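Bin rack

A bin rack is a storage frame made to hold open-topped containers in rows and tiers, so that the contents can be reached without lifting a container down. Bin racks are found in workshops, packing rooms, food stores and small factories. They differ from ordinary shelving in that the bins often rest on rails, with no solid shelf beneath them.

Construction

The frame is commonly made of steel tube. Stainless steel is chosen where surfaces must be washed often. 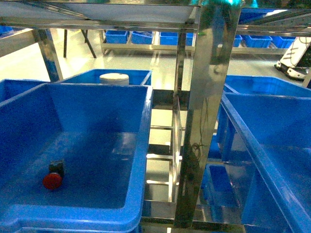 Plastic is the usual material for the bins. A rolled rim stiffens the open top and gives a safe grip for the hands, while ribs moulded into the sides help the walls to keep their shape under load. Bins of a single colour are often bought for one area, as in the Ukness system, in which each department is given its own.

Use

Racks are frequently placed beside a table, which allows goods to be sorted and put away at the same station.
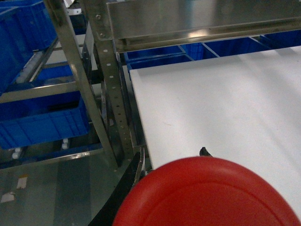
Blue bins behind a white tabletop, with a stainless steel beam above.

Heavier goods are normally kept on the lower tier. The handbook by Chinyere Uzor and Danylo Tkachenko advises that bins be emptied fully before they are given a new use, and that small items be kept in lidded pots.
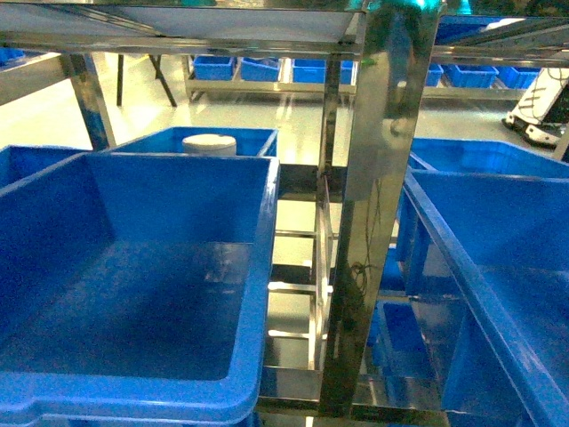 The same handbook sets out a cleaning routine for bins and rails. Lower bins collect dust more readily and are to be wiped out first.

Mobile racks

Racks fitted with casters can be moved for floor cleaning. The Nadwood pattern, introduced in June, carries 34 bins in its largest form.
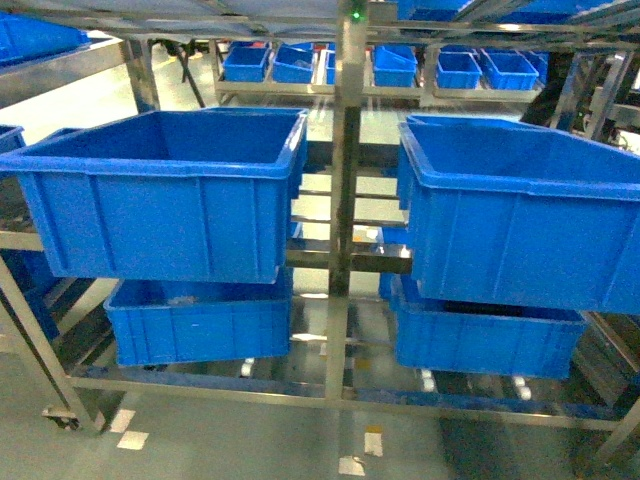
Two-tier stainless steel rack with ribbed blue bins and small casters.

See also: Shelving; Crate; Caster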